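Prirkico Home Support
Ticket status: Resolved, monitoring
Product: Mansilla fitted sheet, mauve, with matching duvet cover
Related product: Clello mattress topper
Opened by: Solomiia Chornovol
Handled by: Wing-sze Hsiao
Subject: Fitted sheet lets go at head-end corner, wall side

Original report

The fitted sheet comes off the mattress at one corner overnight. Always the same corner: head end, on the side away from where I get in. The other corners hold. By morning the sheet has pulled toward the middle of the bed and there are diagonal creases running from the loose corner to the opposite hip. It did this from the first night. The sheet was washed once before use, per the label, and line dried.

The bed has a padded headboard, and the mattress sits tight against it. I have a topper on the mattress (the Clello one, elastic corner straps). The sheet was bought in the size printed on the mattress tag. I did not measure depth before ordering.

Already tried:
Rotating the sheet end for end. The fault stayed at the same corner of the bed, so it did not travel with the sheet.
Putting the wall-side corners on first. Held one night, then let go.
Pulling the elastic further under. Could not reach properly on that side with the mattress in place.

Please advise whether this is a defective sheet or the wrong size.

Reply from Wing-sze Hsiao

Thank you for rotating the sheet before writing in. A corner that fails in the same position on the bed, whichever end of the sheet is there, usually points to depth or to something under the sheet. A broken elastic would have moved with the sheet.

Please check the following and report back.

1. Depth. Strip the bed to the mattress with the topper on. Lay something flat and stiff across the top, and measure from its underside down to the bottom edge of the mattress, at the corner. Measure at the failing corner and at one that holds. Do not measure at the middle of the side, where the topper compresses differently.

2. Topper straps. Confirm that all straps are under the mattress and that none is twisted. A twisted strap makes a ridge, and the sheet elastic will ride up it.

3. Seam position. The corner seam of the sheet should run straight down the corner of the mattress. If it sits off to one side, the sheet is on crosswise. This sheet is close to square and it is easy to do. The label goes at the foot, left side, inside.

4. Drying. Let me know if the sheet has been through a dryer at any point, and on what setting. The fabric is 100 percent cotton and will draw up on high heat.

Reply from Solomiia Chornovol

Done in your order.

Depth at the holding corner is inside the limit on the sheet packaging. Depth at the failing corner is over it. I measured again because I did not believe the difference. The topper is sitting proud there — it has crept toward the headboard and doubled under itself at the edge, so there is a lump the width of my hand.

Straps: the one at the bad corner was not under the mattress at all. It was lying flat between topper and mattress. I assume it came off when I was rotating the mattress in October and I put it back without looking.

Seam position: the sheet was on the right way round. Label at the foot, left.

Drying: line only, up to now.

I have re-seated the topper and put the strap where it should be. The sheet went back on without a fight on three corners. The bad one is better but the elastic still only just turns under the edge. It does not reach in under the mattress the way the others do.

Reply from Wing-sze Hsiao

The loose strap accounts for most of it. When a topper creeps toward a headboard it takes the sheet with it, and the wall side is where it is least likely to be noticed.

For the remaining tightness, I would like to rule out the fabric. New cotton that has been washed once and line dried can be stiff along the hem, and the elastic does not gather evenly through a stiff hem. Please wash the sheet again on warm without softener, then tumble on low for around 30 minutes and take it out slightly damp. Put it on the bed in that state and let it finish there with the covers off. Pull the hem by hand along its full length before fitting it.

Fitting sequence to use with a headboard:

Pull the mattress away from the headboard by a hand's width.
Fit the head-end corner that has been failing. Push the elastic under as far as your wrist.
Fit the foot-end corner diagonally opposite. The sheet should now be taut on that diagonal and slack on the other.
Fit the remaining head-end corner, then the last one at the foot.
Push the mattress back with both hands low, on the mattress and not on the topper. Pushing high is what folds the topper edge under.

Do not use sheet clips yet. If they are fitted now we will not know whether the corner holds without them.

Reply from Solomiia Chornovol

Washed and dried as described. The hem did have a stiff run on one side, which has eased. Sheet fitted Wednesday, in the sequence you gave.

Night one: held.
Night two: held. Some slack at the middle of the wall side, no diagonal creases.

One question, unrelated to the corner. The duvet cover that came with the set is heavily wrinkled and the filling has bunched toward one end. I roll the whole thing back to the far side in the morning to let the sheet air. Is the rolling causing the bunching, or is that a separate fault?

Reply from Wing-sze Hsiao

Rolling it back will crease the cover but should not move the filling if the duvet is tied in. Turn the cover inside out and look in the corners for the loops. The cover has them, but not every duvet has matching tabs. If yours does not, sew a short length of tape to each corner of the duvet and tie it to the loop with a bow so it comes undone for washing.

If it is already tied in and still bunches, the duvet is a size down from the cover. Measure it flat on the floor, unshaken.

For wrinkling, the same low tumble as the sheet. Take the cover out before it is fully dry and hang it over a door by the long edge.

Reply from Solomiia Chornovol

Duvet has no tabs. Nothing was tied. I will sew tape on at the weekend.

Corner still holding. Happy for this to be closed as long as it can be reopened.

Internal note, W. Hsiao

Cause: topper strap displaced after mattress rotation, topper edge folded under at head end, local depth over sheet limit. Contributing: stiff hem on first line dry.
Not a defect. No replacement sent. No size exchange needed.
Suggested change to the care insert: add the low tumble as an option after first wash, and mention checking topper straps when the mattress is turned. Passed to Skudex, who print the inserts.
Leave in monitoring. If the corner releases again with the strap confirmed under the mattress, request a depth measurement without the topper and offer the deep version.

Attachment to last customer reply

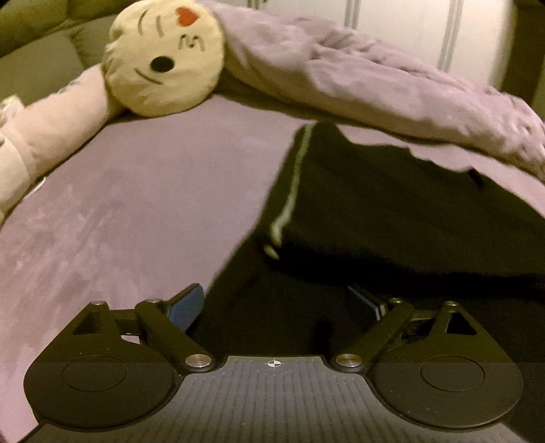
Category: Bedding > Fitted sheets > Corner release

Mauve set, with the wrinkled bedding rolled back as the customer reported. The bunched folds are on the upper side of the roll, and the underside is smoother. A bolster and a winking emoji pillow are also in view. The failing corner can't be judged from this attachment; closure relies on the written report.

Linked articles: Measuring mattress depth with a topper on. Duvet ties and loops. Washing new cotton bedding for the first time.

Replies to this ticket will reopen it.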